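Our housekeeping crew is getting a robot. What happens to our jobs?
Posted by Nafula Waweru, 18/09/2024

Hi all! I clean at a small guesthouse group in Nustville (59 rooms, most of them tiny) and management has started trying out a humanoid robot for tidying up. They say nobody's hours get cut this year. Fine, but my day already looks different. I used to walk in and start dusting. Now I spend the first part of a shift sorting out the floor, cords mostly, and working out what has to be unplugged and what can't be touched. None of that is on my task sheet and I still get measured on rooms finished. Has anyone been through this? What should we be asking for before it gets settled without us?

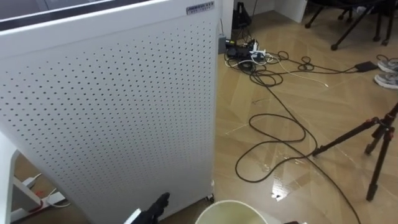
Aliki Vrettos
Went through something like it at Lambrakis, only ours was a laundry sorting line. Get the new work written down, that's my whole advice. For a while we did the old job plus looking after the machine, and on paper we were just slower than before. I kept a notebook of every time I stopped to move something or wait for the machine, and after 3 weeks I took it to my supervisor. She changed the room target (not by as much as I wanted - but she changed it). Also ask who is in charge of the cables. If the answer is "everybody," it's going to be you.

Dong-geon Ok
they'll replace you eventually, sorry. learn to fix them

Glykeria Makris
I wouldn't go that far, Dong-geon! I'm a shift lead in Erngate and we've had a humanoid on the team since spring. It does bits of a room, and a person still does the room. What changed for us is the order of things: small furniture like nightstands goes to the robot first, with its bucket, and we come through afterward for bathrooms and beds, plus whatever it skipped. My older staff hated the waiting. A couple of the younger ones asked to learn the setup and now get a bit more per hour for it, and that caused its own arguments, believe me. Push for that pay bump early, and for everybody to get a turn at the training. 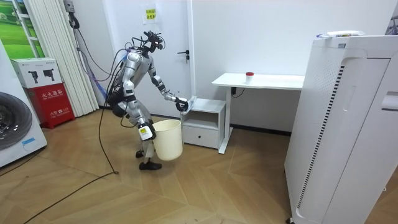

Can they make me work alone in a room with it?
Depends on your contract and your local safety rules, so ask for the written risk assessment first. At our place there are always two of us, and both know where the stop button is.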